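From: Ginette Lebrun
To: Mirkwood shared workspace list
Date: 8 Feb 2025
Subject: Re: [mirkwood] the tall shelves, and what goes on them

Hi everybody,

Sorry for the long one, I've got a pot of coffee going and opinions about shelving. I'm quoting Romain's message first so the people who just joined the list know what I'm answering.

Romain Langlois wrote:

> Hello all,
> Before we put one more thing on the tall white shelves, can we please agree on
> what they're for? Right now I see three theories. Jairo thinks they're a library.
> Nithin thinks they're where mail and packages go. I was hoping for supplies,
> meaning tape, printer paper, the good scissors, all the stuff we currently
> keep in boxes by the sink and can never find.
> I don't much care who wins. I just don't want to end up with what we had
> at the Pacheco building, where every shelf was a lost and found by May.
> Also, is the door staying on? I keep hearing both.
> Romain

OK so. First, the door. I vote it stays on, and I'll fight for it a little. I know Jérémie thinks it looks like it came off somebody's grandmother's china cabinet, and he's not wrong, but that's what I like about it! We've got a big room with a corrugated ceiling and beams and pipes and brick, and everything in it is straight and hard, and then there's this one arched window with the frosted mesh. It's the only thing in the place that looks like it belongs in a house. And it hides whatever's behind it without making it a total mystery, so the ugly stuff (toner, paper towels, the giant bag of rubber bands) can go there and visitors don't have to look at it.

The knob is small, I'll give you that. If you have big hands or you're carrying a mug it's a pain. I have a couple of larger ones in a drawer at home and I can bring them in, if the screw hole matches. I haven't measured.
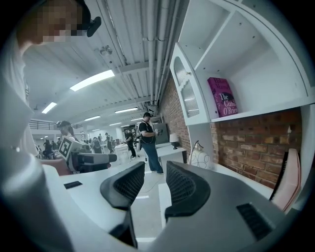 Ginette Lebrun

Second thing, the open cubbies. I think Romain's supplies and Jairo's library can both live there if we're a little strict about height. Books go at eye level, where people will really pick one up. Supplies go lower, in bins, and I do mean bins with something written on the front. Heavy things at the very bottom, please, it's a tall unit and I don't love the idea of a case of printer paper sitting up over my head. Whoever's tallest can have the top row for things we need once a year, like the holiday lights.

I like how the pink book looks standing up with its cover facing out. That was kind of what sold me on the library idea, to be honest with you. If we lined up books spine out we'd have a wall of gray and navy binders in a week, I know us. One book per cubby facing front, maybe a couple lying flat next to it, and you've got something you can see from clear across the room. I've got a yellow cookbook I never use and a big green one about ferns, and I'm happy to donate both to the cause. Jairo, you said you had over 400 paperbacks in your garage. Please bring 37. I mean it, pick your favorites and stop.

Third, mail. Sorry Nithin, I'm against it. Packages come in every size there is, they sit around for days, and people stack them on whatever is closest. Put them on a cart near the front door and let the cart be ugly. Brultent has a metal one with 2 shelves that I thought looked fine, and if we split it I don't think anyone would feel it. Or if somebody has an old cart at home, even better, I'll scrub it.

Now, where the unit should stand. Somebody asked me in the kitchen whether we could move it so it backs up against the brick. I'd want to try that with tape on the floor before anyone puts their back into it. The pipes come down toward the brick on that side, and I'd hate to find out we need to get to one of them and there's a bookcase in the way. My other worry is light. The ceiling lights are the long flat kind set flush, and they're pretty good in the middle of the room, but I have no idea how dim the cubbies will get if we turn the unit the other way. I might stick a couple of those battery puck lights inside and see.

While we're on the ceiling, please remember there's a smoke detector up there not far from the big light, so if anyone is planning to hang a banner or plants or that paper lantern thing from the Minau sale, leave it some room. I love the lantern, by the way. Just put it somewhere else.

About anchoring: I'd like the shelves fastened to something before we load them. Jérémie, you did the ones in your kids' room, would you take a look? I don't know what will hold in old brick and I don't want to guess. I can put in for the brackets and bring it up when we settle the room fund, we've got $388 left in there and I can't think of a better use for it.

So that's my pitch. Door stays, books at eye level facing out, supplies in bins down low, a cart for the mail, and tape on the floor before we move anything. If you hate any of it just say so here on the list and not in the hallway, I can't keep track of hallway votes.

Oh, and whoever has the step stool, could you put it back by the sink? I need it to wipe down the top.

Ginette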